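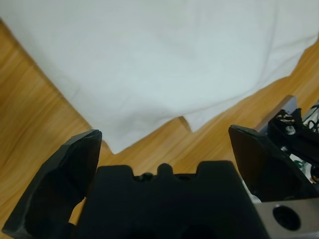
티켓 번호: 383
제목: 천 접기 과제, 그리퍼가 천 가장자리를 물지 못하고 헛닫힘
프로젝트: Londley (로봇 동아리 봄 학기 과제)
작성: Rekha Dixit
등록일: 2023년 10월 7일
우선순위: 보통
상태: 확인 중

증상
흰 천의 가장자리를 집어 반대편으로 넘기는 동작에서 그리퍼가 끝까지 닫히는데 천이 딸려 오지 않는다. 접근 위치까지는 정상으로 가고 오류 코드도 뜨지 않는다. 상위 프로그램은 집기 성공으로 판단하고 다음 단계로 넘어간다. 118회 실행해서 28회가 이렇게 끝났다. 나머지는 집기까지는 됐다.

환경
제어 프로그램은 Garrido 브랜치 최신본. 손목 카메라 사용, 외부 카메라는 끔. 천은 4월에 쓰던 것과 같은 종류이고 새로 빨아서 다림질은 하지 않았다. 작업대는 나무 상판 그대로이고 매트는 깔지 않았다.

재현 방법
1. 천을 작업대에 올리고 대충 편다.
2. 그리퍼를 연 상태로 시작 자세로 보낸다.
3. 집기 동작을 단독으로 실행한다. 전체 시퀀스를 돌릴 필요는 없다.
4. 닫힘 신호가 나온 뒤 손목을 올려 본다.

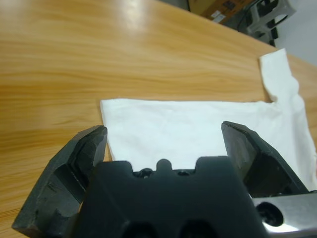
사진: Londley 프로젝트 팀, 손목 카메라

시도한 것
가. 손목 카메라 보정을 다시 했다. 보정 전후로 실패 횟수에 차이가 없었다.
나. 닫는 속도를 절반으로 낮췄다. 손가락이 천을 밀어내는 경우는 줄었지만 헛닫힘은 그대로였다.
다. 집는 높이를 1mm씩 내려 봤다. 3mm 내렸을 때 손가락 끝이 상판에 닿아 보호 정지가 걸렸다. 원래 값으로 되돌려 놓았다.
라. 천을 다른 방향으로 놓고 다시 돌렸다. 한 겹으로 납작하게 깔린 가장자리에서 실패가 많고, 접혀서 두꺼워진 쪽은 거의 다 집힌다.

라 항목 때문에 보정보다는 집는 지점을 고르는 방식이 의심된다. 지금 코드는 천 윤곽에서 그리퍼에 가장 가까운 점을 고르고 높이는 고정값을 쓴다. 가장자리가 조금이라도 들려 있으면 손가락이 그 아래로 들어가는데, 완전히 붙어 있으면 들어갈 틈이 없다.

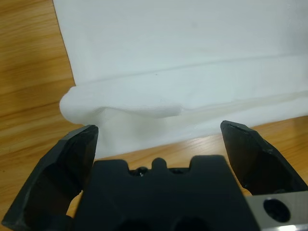
접힌 부분을 먼저 찾게 하면 집기 성공률은 올라가겠지만, 과제 규정상 시작 상태가 정해져 있지 않아서 접힌 곳이 매번 있다고 볼 수 없다. 그래서 납작한 가장자리용 동작을 따로 만드는 쪽으로 생각하고 있다. 손가락을 천 위에 살짝 댄 채로 안쪽으로 2cm쯤 끌어 주름을 만들고 그 주름을 집는 방식이다. 손으로 조그 운전해서 다섯 번 해 봤고 네 번 집혔다. 한 번은 천 전체가 같이 미끄러졌다.

로그
집기 단독 실행 로그는 공용 폴더 Dikent 아래에 올려 두었다. 파일 129번부터가 높이를 원래 값으로 되돌린 뒤의 기록이다. 그 앞 파일은 높이가 섞여 있으니 비교할 때 쓰지 말 것.

질문
- 끄는 동작에서 누르는 힘을 제한하는 설정이 있는지? 위치 제어만으로 하니 상판에 닿을까 봐 불안하다.
- 닫힘 폭만으로 집기 성공을 판단하는 부분은 누가 고치고 있는지?
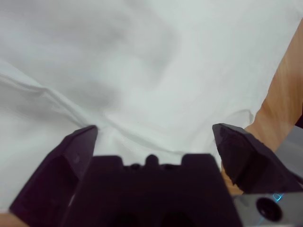

Akash Solanki:
힘 제한은 설정 파일에 있는데 기본으로 꺼져 있어요. 켜고 나서 제어기를 재시작해야 적용됩니다. 값은 제일 낮은 단계부터 올려 보세요. 판단 코드는 제가 맡을게요. 천 한 겹은 너무 얇아서 닫힘 폭으로는 빈손하고 구별이 안 됩니다. 손목을 조금 올린 다음 카메라로 한 번 더 확인하는 식으로 바꿔 보겠습니다. 그리고 미끄러진 한 번은 끄는 거리를 1cm로 줄여서 다시 해 봐 주세요.

Rekha Dixit:
확인. 힘 제한을 켜고 끄는 거리 1cm와 2cm로 나눠서 돌린 다음 결과를 이 티켓에 추가하겠음. 담당자에 Akash 추가함. 판단 코드가 합쳐질 때까지 티켓은 열어 둠.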